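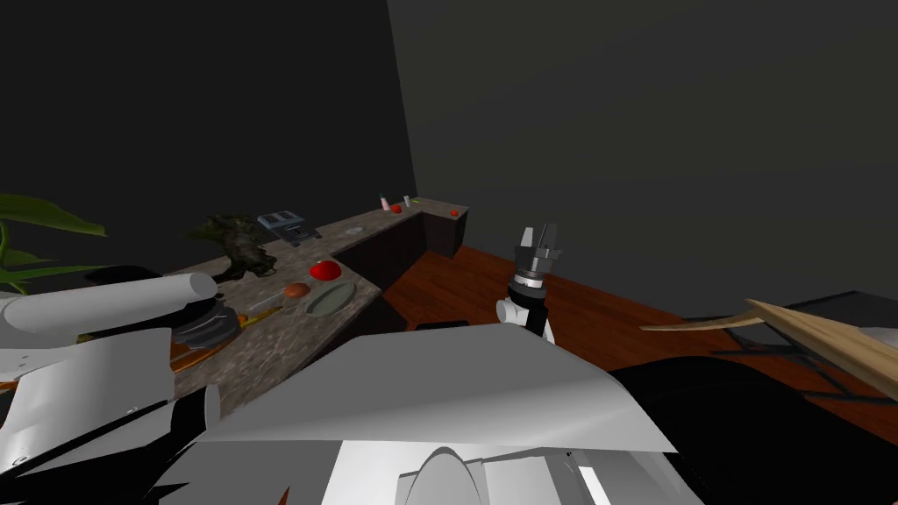

Head camera view in the simulated kitchen, both arms in view, with produce and small objects spread along the L-shaped counter.

Trilora
Tabletop and countertop perception and planning tools for a two-armed robot in simulation

Trilora takes rendered views from a robot's head camera, works out where the objects on a counter are, and passes them to a motion planner as collision shapes and grasp targets. It also contains the episode recorder and the replay tool we use to check planner changes against old runs. This README covers the code and the data set that ships with it.

Maintainer: I-seul Ham
Last revised: 23/09/2019

What is in the repository

sharifi/ is the perception package. It reads a colour and depth pair, removes the robot's own body from the view, fits support planes, and segments whatever is left standing on them.
tetik/ is the planner. It plans for one arm at a time and treats the other arm as a fixed obstacle.
zuller/ is the recorder and replayer. It has no dependency on the other two and can be installed by itself.
worlds/ has the kitchen layouts and the object lists.
configs/ has one file per layout, plus defaults.yaml.
tools/ has small scripts for converting, trimming and checking episodes.

Installation

You need Python 3.6 or later and a working OpenGL driver. Rendering without a display works through EGL, but only on machines where the driver came from the vendor's own package.

git clone the repository, then from the top folder:

pip install -r requirements.txt
pip install -e sharifi -e tetik -e zuller
python tools/check_setup.py

The check script renders a single view and writes it to out/check.png. If the file is all black, the light settings in the layout file haven't been read, and the usual culprit is a stale cache in out/. Delete the folder and run it again.

Running an episode

python -m zuller.record --layout corner_a --seed 6
python -m zuller.replay out/corner_a_6

The recorder places objects from the layout's list, moves the arms to their start pose and steps the simulation until the planner reports success or failure, or the step limit is reached. The limit is 450 steps by default and is set in defaults.yaml as max_steps.

Replays are deterministic on the same machine. Across machines they are close but will drift after contact, so don't compare final object poses from two different computers.

Self-filtering

A fair share of a head camera view can be the robot itself. Torso panels come up from the bottom of the image and the upper arms enter from the sides, and in the corner layouts an arm can hide part of an object on the counter. In the view at the top, a long orange object is partly covered by the left arm, and the right gripper is open over the floor beside the corner of the counter.

sharifi removes the body in two stages. The first projects the robot model into the camera from the joint readings and masks those pixels. The second grows the mask by a margin, set as self_margin_px, to catch panel edges that the simplified model misses. A margin that is too small leaves slivers of white panel that get segmented as objects. Too large, and thin things lying next to an arm disappear with it. Utensils are the first to go.

Masked pixels are recorded as unknown. The planner treats unknown space above a counter as occupied until another view clears it.

Support planes

Planes are fitted by height, lowest first, and the floor is always thrown away. Counters that turn a corner come out as one plane when the two runs are at the same height, and are then split into convex pieces for the collision checker. The short return at the far end of a corner layout is sometimes dropped for having too few points. If objects on it aren't showing up, lower min_plane_points before changing anything else.

The mottled countertop texture has no effect on plane fitting, which uses depth only. It does affect colour segmentation. Small green items and the gray-green plate are the weak spots, and the potted plants cause trouble of their own: their leaves hang out over the counter and are broken into several segments. We merge segments that share a boundary and mark anything with a ragged outline as clutter. Clutter is avoided by the planner and is never offered as a grasp target.

Planning

tetik samples grasps for a parallel gripper. Round produce gets top and angled grasps, upright containers get side grasps, and flat dishes get rim grasps only. Each candidate is checked against the counter pieces, the walls, the clutter and the other arm, then ranked by clearance and joint travel.

Arm choice is made before grasp sampling, by the distance from each shoulder to the object. This is crude. Around a corner it often picks the arm that is nearer in a straight line but has the counter edge in its way. Setting try_both_arms: true runs the sampler twice and keeps the better plan, at double the planning time.

The data set

The current release has 122 episodes across 6 kitchen layouts. Each episode folder contains:

colour/ — PNG files, one per saved step
depth/ — 16-bit PNG files, in millimetres
joints.csv — positions for both arms and both grippers
objects.json — true name, pose and visibility of every object at each saved step
plan.json — the chosen grasp, the path, and the reason for stopping

Of these, 55 episodes ended in a failed plan. They have been left in on purpose, and the stopping reason is filled in for all of them. Filter on plan.json if you only want completed picks.

Object names come from the simulator's asset list and were not checked by hand. Visibility is the share of an object's pixels left after occlusion by anything else, including the robot.

Known limits

Everything is rendered. There is no sensor noise in the depth files unless you add it with tools/add_noise.py, and thresholds tuned on clean depth will need to be set again for a real camera.
Walls in the layouts are flat, dark colours, so a segmenter trained only on this set will do poorly against tiled or patterned walls.
No people, no moving obstacles and no liquids are modelled.
Planning with both arms moving at once isn't supported.
Objects near the wall behind a plant may have a visibility of zero for a whole episode. They still appear in objects.json.

Changes in this release

Corner layouts moved to the new counter model.
self_margin_px is now read from the layout file if present, then from defaults.yaml.
Replay no longer fails on episodes recorded before July, when the gripper columns in joints.csv were renamed.
Fixed a colour channel swap in tools/trim.py. Files trimmed with the old script need to be made again from the originals.

Reporting problems

Open an issue with the layout name, the seed and the contents of plan.json. For perception faults, attach the colour and depth files for one step. Please don't attach whole episodes. Pull requests should pass tools/check_setup.py and the replay tests, which take a while on a laptop.

Licence

Code is under the MIT licence. The episodes can be used and shared with attribution. Some object meshes have their own terms, listed in worlds/LICENCES.txt.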